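Robot Handling, Unit 5: When the Grasp Goes Wrong
Notes by Oriana Quiroga
Last updated: February 2026

Welcome back, everyone. I promised you a unit on failure, and I have been looking forward to it more than I probably should. We stay with the simulated table for this one, so please have the Sakville workcell open on your machine while you read. 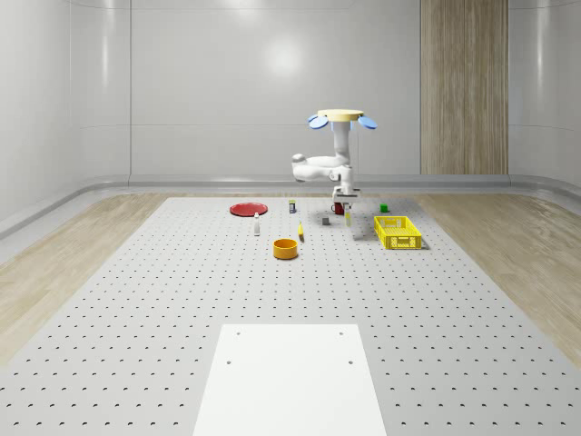 The simulated workcell and its tabletop objects.
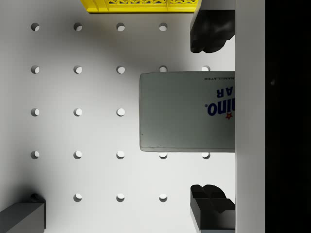 The fault I want us to spend our time on is the one Jordan Inskip ran into in November, when he was running a batch of 500 simulated picks overnight. The task was a plain one - go to the box, close the fingers, lift, carry it over to the basket and let go. In 16 of those runs the arm went through the whole routine with nothing in its fingers, opened them politely over the basket, and wrote "success" in the log. I have a soft spot for this kind of mistake, I must admit, but it is a serious one. A robot that drops something and tells you so is a nuisance. A robot that drops something and reports a good day's work can go on doing it for a very long time.

So where did the trouble come from? Jordan's first guess was friction, and he spent a good two days (bless him) changing the friction on the finger pads. The number of bad runs hardly moved. What he found in the end was that the "grasped" flag was being set when the close command was sent, before the fingers had stopped moving. If the box slipped out during the close, the flag stayed up. The checker at the far end only looked at the flag and the arm position, and both of those were fine!

Please take your time over this part, as it comes back in the Kinham assignment. After the fingers stop, read the gap between them. If they have closed all the way, you are holding air. If the gap fits the box, lift a little and read it again, then look at where the box is before you call the run good. In simulation you can ask for the box position directly. On the real arm you can't, so don't build a habit of leaning on it.

One word on safety before you go off and try things. A false "success" on real hardware often means there is a loose object somewhere under the arm, and the next move may be planned as if the space were clear. Stop the arm before you reach in. Pausing the program doesn't count as stopping it.

For next time: start with run 3599 in the shared log folder, find the first line where the log and the box disagree, and bring me a short paragraph on it. Half a page is plenty.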